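Course Handout 3: Notes on the Demonstration Visit, Whitcombe Automation Lab
Prepared by Henk Van Rooij

1. Purpose of the visit

The visit covers bench-scale handling of soft goods. Students should have read the unit on contact and compliance beforehand. The demonstration was led by Wojciech Stępień, who runs the two-arm bench at Whitcombe, and lasted 30 minutes plus questions.

2. Soft objects on a flat surface

A bag has no fixed shape. Its outline depends on how it was last put down, so a grasp point stored from an earlier trial is of little use. The planner has to find an edge or a corner each time. A piped border helps, as it gives the vision system a continuous line to follow and the fingers something thicker than a single layer of fabric.

The wrist camera gives a close view of the target but loses the wider layout of the bench. Printed marks can serve as a reference for orientation - provided they stay in view as the fingers close.
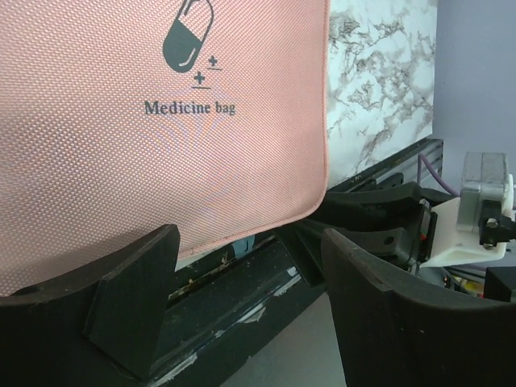 3. Points to note for the report

Identify which features of the bag could be used to estimate its pose, and which could mislead an edge detector. Consider the veined pattern of the surface next to it.

State how two grippers working near the same corner should share the space. A short sketch is enough. Reports are limited to 800 words.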